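Chapter 6
Exactions, Permit Conditions, and the Limits of Bargaining

6.1 Scope of the chapter

The preceding chapter dealt with regulations that apply to every parcel in a district. A zoning ordinance fixes a setback, a height, or a list of uses, and the owner must comply with it whether or not anything is ever built. This chapter takes up a different kind of demand. An exaction is a condition attached to an individual approval. The owner applies for permission to build, divide, fill, or demolish, and the agency answers that permission will be granted if the owner first gives something up.

The thing given up may be land, such as a strip along a road. It may be an interest in land, such as a drainage easement. It may be money, paid into an account for roads, parks, or schools. It may also be labor or construction carried out on property that the applicant does not own. The legal treatment of these forms has not always been the same, and the student should resist the habit of treating "exaction" and "impact fee" as synonyms. An impact fee is one form of exaction. Many exactions are not fees.

6.2 The Pratonville problem

The following facts are used throughout the chapter and are referred to as the Pratonville problem.

Hedvig Lindqvist owns a rectangular parcel of 6 acres on the north side of the Town of Pratonville. The parcel fronts on Kauppinen Road for 700 feet. A drainage ditch crosses the rear. Lindqvist applies to divide the parcel into two lots, keep the existing house on one, and sell the other to Wunier, a company that intends to put up a small repair shop. The use is allowed in the district and no variance is needed.

The town's planning board approves the division subject to three conditions:

(a) The applicant shall dedicate to the town, without payment, a strip along the full frontage of Kauppinen Road for future widening.

(b) The applicant shall grant a public trail easement along the ditch, to connect at some later time with the Pollberg trail.

(c) The applicant shall pay $1,394 toward the replacement of a culvert located downstream of the parcel.

The written decision states that the conditions "will promote orderly growth." It contains no traffic count, no drainage calculation, and no estimate of trail use. Lindqvist objects to all three conditions in writing before the appeal period closes. She does not sign the plat.

6.3 Why conditions raise a property question

If the town had simply taken the road strip, without any application pending, the result would be clear. A physical appropriation of land for a road is a taking, and compensation is owed. The town's position is that the application changes matters. It could, in its view, have denied the division outright. Since the greater power includes the lesser, it may also say yes on terms.

The argument is an old one and has some force. Land use boards do have authority to deny applications that would cause real harm, and a condition that removes the harm leaves both sides better off than a denial would. A rule that prohibited all conditions would push boards toward refusal.

The difficulty is that the argument has no stopping point. If any denial may be traded for any concession, the right to compensation can be avoided by waiting until the owner needs a permit. Most owners will need one sooner or later. Courts have therefore treated the matter under the doctrine of unconstitutional conditions: government may not require a person to surrender a constitutional right in exchange for a discretionary benefit when the thing demanded bears little relation to the benefit.

6.4 The two-part test in outline

Federal law asks two questions of an exaction imposed on an individual applicant.

The first is the question of nexus. There must be an essential connection between the condition and a legitimate public interest that would be affected by the proposed project. Nexus concerns kind. A condition aimed at traffic must answer a traffic effect.

The second is the question of rough proportionality. The burden of the condition must correspond, in nature and extent, to the impact of the project. Proportionality concerns degree. No exact mathematical showing is required, but the agency must make an individualized determination, and a bare conclusion will not do. The burden on this point rests with the government. 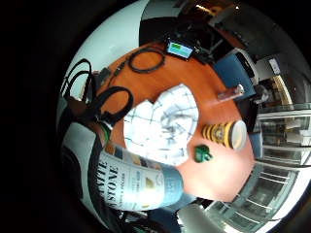 Applied to the Pratonville problem, the test produces different answers for different conditions. The repair shop will add vehicle trips to Kauppinen Road, so nexus for condition (a) is probably present. Proportionality is doubtful. The strip runs across the full 700 feet, including the part in front of a house that has been there for years and will generate no new trips.

Condition (b) is weaker. A lot division and a repair shop do not obviously increase the demand for a public trail, and the decision does not say that they do. The town may want the trail and may buy the easement. Whether it may obtain the easement by this route is a separate matter.

Condition (c) is a demand for money. An owner is not required to accept a monetary condition merely because no land changes hands, and the same two questions apply. The amount is modest, but a small sum is not proportional by reason of being small. The town would need to show what part of the runoff reaching the culvert comes from the new lot.

6.5 Preserving the claim

Procedure decides many of these disputes before the merits are reached. State law usually sets a short period for challenging a permit condition, and an applicant who accepts the permit, records the plat, and builds may be held to have waived the objection. Some states allow payment under protest, which lets construction go ahead while the fee is contested. Others do not extend that option to dedications of land.

The student should note two features of Lindqvist's position. She objected in writing and within time, and she has not recorded anything. Section 6.6 considers how the analysis would change if she had signed the plat and brought suit afterward, and Section 6.7 considers the case in which the board denies the application because she refused the conditions.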